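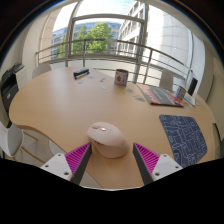 Blog > Office Life > Clearing the Meeting Table

Clearing the Meeting Table

29/07/2018

We moved into the Fovthorpe office in December and the meeting table was the one piece of furniture everyone agreed on. It is light beech with a curved edge, and it cost more than my first car. For a while we used it for meetings. Then it turned into the place where things get put down.

I gave myself 40 minutes to sort it out.

The mouse came first. It's pale pink, the rounded kind with a darker panel on the side, and I bought it when my wrist was bad. I like it, but it has no business on a shared table, so it went back to my desk. The navy mouse pad with the white maze pattern went with it. I have a plain Leka one as well and will probably get rid of that.

The tin with the strawberry on the label stays in the office but moves to the kitchen shelf. Same for the small white can with the blue and red printing. Food and drink on the table is how we got the ring marks on the old one, and refinishing that top was quoted at 366 dollars. We gave it away.

The red one with the grey band went in the drawer with my other work things. I still keep too much on paper. At the last count the filing cabinet held 60 folders from the Drumar job alone, and that job ended two years ago.

Then the little light-blue and grey scraps. They are small enough that you stop seeing them, and they end up all over the middle of the table. I picked them up one at a time, checked both sides for phone numbers and put them in recycling.

I left one end for last because I didn't want to deal with the black thing standing there or the small pale card or box next to the can. Both are now on the windowsill, where they can wait.

I wiped the top with a damp cloth and then a dry one. The Fokidley oil people recommend a coat twice a year. I haven't done the first one yet, so that is next weekend.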